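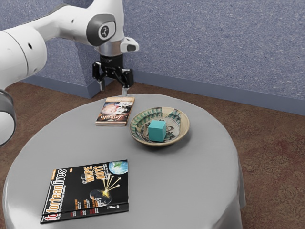
Forget the ferry, Danylo Zakharchenko told me on the phone, take the night bus to Stamora and sleep when you get there. So, the bus. 46 seats, one heater, it works on the left side only.

Stamora is an old salt town. Steep. Two bakeries, both good, go to the one by the bridge. Rooms above Bondarchuk's cafe run 53 a night with breakfast, which is eggs, black bread and a plum jam I'm still thinking abuot.

Then Skullbridge, the reason most people come. 400 steps up from the river, no handrail for the worst of it. Bring water. Name comes from the arch, two holes in the stone, looks like a face from the road. Less so up close.

Market on Saturdays. Smoked cheese, wool socks, a man selling clock parts. Cash only.

July is packed and rooms go early. I'd go in spring, mud and all. Last bus back to Furkov leaves at six and it dont wait.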